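**Last edited Fri 27 November.** Ask Larasati Tarigan before changing anything in the item list. The rest can be edited by anyone with write access.

# Osberg Tabletop Items

Osberg is a set of photos and notes covering everyday things that end up on a shared worktable: drink boxes, bottles, rolls, lids, small loose parts. It was put together for the Wukent storage project, which needed a record of what people leave out, what they put away, and where they put it.

The current release has 3538 photos and one notes file per session. Version 2 replaces the first release completely. Don't mix the two, the item names changed.

## What is in the folder

```
osberg/
 photos/
 notes/
 items.csv
 shelf_labels.csv
 CHANGES.md
```

`items.csv` has one row per item, with these columns:

| column | meaning |
|---|---|
| `item_id` | short name, lower case, no spaces |
| `kind` | box, bottle, roll, bin, small part, other |
| `color` | main color, one word |
| `print` | the largest words on the item, as printed |
| `home` | shelf or bin where it gets put away |
| `checked_by` | initials |

`shelf_labels.csv` ties the bin names in the `home` column to a shelf. Bins move more often than shelves do, so the file is dated by row and old rows are kept.

## The room

All sessions took place in one workroom with white-topped tables and open metal shelving. People sit and work at the tables as usual. They were asked to leave things where they would normally leave them and to tidy up at the end in whatever order they liked.

Storage is mostly white bins on the shelves. Several look alike, and the labels face different ways depending on who put the bin back. If you can't tell which bin something went into, write `unknown` in `home`. There are a lot of unknowns in the early notes and we have left them alone.

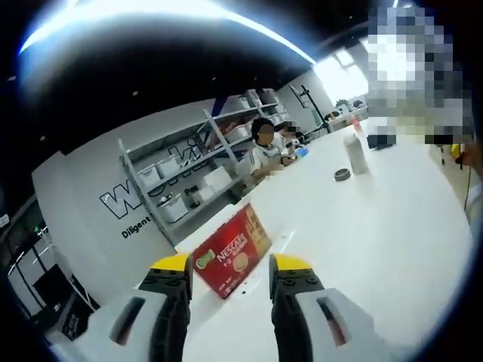

Boxes are the easiest kind to name, as the print is usually large. For the coffee we use `nescafe_box_red`, with `NESCAFÉ 1+2` in the print column. Keep the accent. Syafiqah Chong spent an afternoon fixing rows where a spreadsheet program had turned it into two odd characters, so please save as UTF-8.

Bottles are harder. A plain white bottle gets `bottle_white` plus a size word (`tall` or `short`), and nothing about what might be inside unless the label can be read in the photo. Small round items that could be a tape roll or a lid go in as `round_small` with the color added. Please don't guess. Ingrid Baptiste's first pass had most of them down as tape and a good number had to be changed back.

Anything too small or too far back to name goes in as `small_item` plus color. Specks and crumbs on the table are not items.

## How the notes are written

Each notes file is plain text, one line per change:

```
item_id, from, to, comment
nescafe_box_red, table, bin_c, lid side up
bottle_white_tall, table, table, moved back
round_small_gray, table, unknown,
```

`from` and `to` can be `table`, `floor`, `hand`, a bin name, or `unknown`. The comment is optional. Aisyah Lumbantobing wrote the longest comments and Syahrul Raju wrote almost none, which you will notice if you sort by session.

Times are left out on purpose. The order of the lines is the order things were moved.

## Faces

Faces are blurred in every photo where they show. If you find one that was missed, send the file name to Larasati and stop using that photo until it has been replaced. Hands may be blurred too. That can make it hard to see who is holding what, and such rows should stay `unknown`.

## Splits

- `check`: 500 photos, names confirmed by two people
- `spare`: 353 photos, not yet named
- `main`: everything else

`spare` should be gone by the December release, when those photos move into `main`.

## Known problems

- Bins `bin_c` and `bin_d` were swapped for one session. The notes say so at the top of that file, but `items.csv` was not updated.
- A tilted box is sometimes logged as fallen. We only count it as fallen if a large face is flat on the table.
- Straight table edges look curved in the wide photos. Don't use them to measure distance.
- Color words for gray and silver items are not consistent between people.

## Use

Free to use inside Wukent and by the Pisa and Bălan groups. Anyone else should write to Larasati first. Put corrections in `CHANGES.md` with your initials, one line each, newest at the top.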